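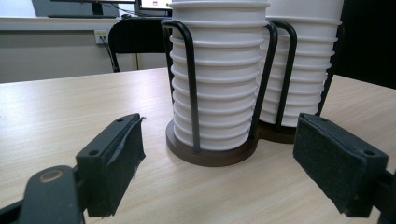
Thursday coffee mornings move to the Benley Room

October 29, 2026

From next week the Thursday coffee morning will be held in the Benley Room, on the ground floor of Sellard House, instead of upstairs in the library. The time stays the same, 10 until noon. The lift has been out of order since August and the landlord has given us no firm date for the repair, so the move will last until spring at least.

The Benley Room seats 30. If more people come than that, the doors to the corridor can be opened and extra chairs put out. Parking is at the back, off Cordeiro Street. Please leave the 3 bays by the gate free for blue badge holders.

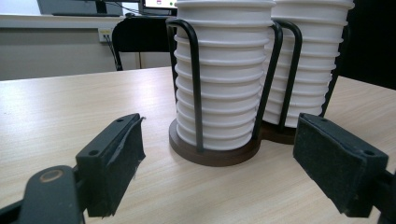 The number 52 bus stops outside the front door and runs every half hour in the mornings. Anyone who needs a lift from the village should ring the office by Tuesday lunchtime.

Tea and coffee are still free, though a small donation towards milk and biscuits is welcome. The book swap shelf is moving down as well - paperbacks only for now, as there is less space. Jigsaws will stay in the library and can be borrowed by asking at the desk.

Amancay Palma has taken over the rota and is looking for two people to help set up before each session.

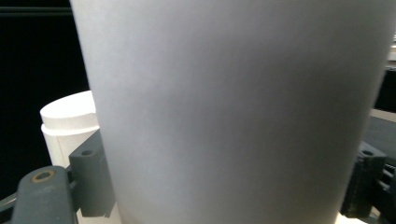

A white cup, seen close up.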